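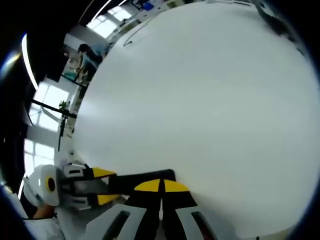 **Vilho Heiskanen** wrote:

Matte white is the wrong finish for a shared work surface if you care about cleaning time. Gloss wipes in one pass. Matte holds pencil, marker and skin oil, and the usual fix (a melamine sponge) polishes the spot you rub, so after a year you have a matte top with shiny patches. I would have gone mid-grey and accepted the extra lamps.

---

**Leena Lappalainen** wrote:

Disagree on gloss. With big windows on one side and strip lights overhead, gloss gives you a mirror image of every fitting. You then spend the afternoon tilting your head to read a drawing. On the matte top there's a faint brighter band and some soft grey shading, and that's the extent of it. I can work with that.

Agree on the sponge. Keep it off the surface.

---

**Sunita Szabo** (original poster) wrote:

Thanks, both. The finish is settled, as the top is in and paid for. To restate what I asked in the first post:

- how to clean it weekly without burnishing it
- what to do about the thin black line lying across it
- whether to add blinds on the window side

The supplier (Fonseca) sent a care sheet that says "mild detergent, soft cloth" and nothing else. It doesn't give a dilution or mention solvents.

---

**Luuk Van Loon** wrote:

Weekly routine we use on matte white benches:

1. Dry microfibre first, to lift grit.
2. Warm water with neutral detergent, 6 mL per litre.
3. Second cloth, plain water.
4. Dry in straight strokes, full length.

Step 3 is the one people skip. Detergent residue on matte looks like grey haze and gets blamed on the finish.

For marker, use isopropyl on a folded cloth, dabbed, then rinse. Test it at the underside edge first.

As for the line, get it off the work area. Anything thin and loose gets dragged, and a dragged cable leaves black rub marks on white. They come off, but only with more rubbing than I'd like.

---

**Vilho Heiskanen** wrote:

6 mL per litre is double what I would use. Three is enough for dust and fingerprints, and then your step 3 is less critical.

---

**Luuk Van Loon** wrote:

Depends on the water. Ours is hard. With soft water, fine, go lower.

---

**Oskari Hyvönen** wrote:

On the cable question, there are two options that don't involve drilling the top.

Option A is an under-edge tray with the cable coming up over the nearest edge through a clip. I fitted Zemover clips at 400 mm centres and they've held for a couple of years. Degrease the edge before sticking them or they let go in the first warm August.

Option B is a drop from the ceiling. It's cleaner on the surface, but you get something hanging at face height, and people standing on the far side will not thank you. I wouldn't do it where others walk past.

A grommet in the middle is the tidy answer on paper. In practice it becomes the place where crumbs and staples live, and you can't move it.

---

**Leena Lappalainen** wrote:

Seconding Option A. One correction - 400 mm is too wide for a thin cable, it sags between clips and ends up back on somebody's knee. Halve it.

For blinds, I'd measure before buying. We logged 863 lux at the centre of the bench with the strips on and the sky overcast, which was plenty, and the only real trouble was low sun. A light-diffusing roller was sufficient. Full blackout made the room miserable and we had the strips on all day.

---

**Sunita Szabo** wrote:

Useful. I have a meter on loan from the Hetham office and will take readings in the morning and again at 3 pm, strips on and off.

Clips at 200 mm, then. Is there any issue with the adhesive on a curved or bevelled edge?

---

**Oskari Hyvönen** wrote:

Yes. The pad needs full contact. On a bevel, mount to the underside and let the cable come round. Leave some slack or the plug takes the strain each time someone leans.

I'll concede the spacing for thin cable. Mine was a heavier mains lead.

---

**Vilho Heiskanen** wrote:

Still think grey would have saved you half of this thread. That said, if you're keeping the white, look at the Joltum desk mats for the spots where people actually write. Cheap, and you replace the mat instead of the top. Buy the 6 mm, as the thinner one curls at the corners.

---

**Sunita Szabo** wrote:

Noted on the mats. I'll post the lux readings once I have both sets.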